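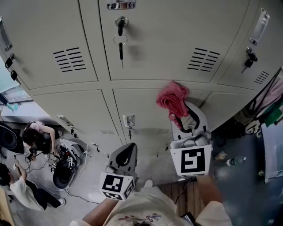
Three weeks ago an email went round at Modstead saying the robots were coming and that none of us should worry. I have worked there long enough to know that when an email tells you what not to worry about, someone upstairs has already had the meeting.

Modstead, if you don't know it, does linen and workwear. Towels for gyms, aprons for cafés, cloths for anyone who wipes things for a living. It comes in on trucks and goes out on trucks and in between people sort it, wash it, fold it and put it where it belongs. I'm in sorting. The Bendau site has a line of its own, and from September a firm called Buvevon will be putting two machines on it that are supposed to pick up a piece of cloth, work out what it is and drop it in the right bin.

Picking up cloth sounds like nothing. A towel has no shape until you lift it and then it has a different shape every time. I've been doing it for years and I still grab two at once when they're damp. So I'm curious how it goes, I'll give them that much. But I've read the brochure and I have some problems with it.

The first is the number. Buvevon says one unit handles 656 pieces an hour. Fine. What kind of pieces? Flat, dry, all the same colour? Or a bag from a football club that's been sitting in someone's car since Saturday? I asked this at the information session and was told the figure was "representative", and the next slide came up.

The second is the word "assist". The machines will assist us. Gergely Erdős, who is on the line beside me and was at the last place he worked when they brought in automatic folders, put his hand up and asked how many people were on the folding line before and how many are on it now. He already knew, because he'd been one of them. It was six, and then it was two, and the two were mostly there to clear jams. The presenter said every site was different. I wrote that down.

I should say I'm not against the machines as such. My left shoulder is no good after lunch and hasn't been for a while, and if something wants to drag wet bath sheets out of a cage all day it's welcome to them. If the plan was that the heavy end gets done by a robot and the rest of us get a bit less sore for the same pay, I'd carry the thing in from the truck myself. I've asked whether that's the plan. The answer was that roles would evolve.

What I think will happen is duller than the brochure and duller than what people are saying in the tea room. The machines will go in late. They'll do the easy bags well and the awkward bags badly, and the awkward bags will come to us. At the moment my day is a mix. You get a horrible half-hour and then you get a load of clean flat cloths from a bakery and your hands go on holiday. Take the easy loads away and what's left is the horrible half-hour, eight hours long. And the target stays the same, because on paper we've got help now.

The other thing is the teaching. Somebody has to show these systems how it's done, a lot of times over, and then check what they got wrong. That's skilled work. You have to know how a fabric hangs and where to pinch it so it comes away clean. I looked through our award and the new position descriptions and there's no line for it and no loading. My guess is it'll be filed under "other duties as required", along with mopping.

I did the sums on one thing. The training allowance they've set aside for our site comes to $3,687. That's for everybody, for the whole changeover. I don't know what two robots cost, but I'd bet the crates they come in are worth a fair bit of that.

A mate over at Ticona says theirs went in last year and it hasn't been a disaster. Nobody was sacked, people left and weren't replaced, the floor is quieter. She said it the way you'd talk about a restaurant that was all right. I asked if she'd go back to how it was and she thought for a while and said she missed having someone to talk to on the other side of the belt.

The next session is after the rosters come out. I've got four questions written on the back of a docket and the first one is still what kind of pieces.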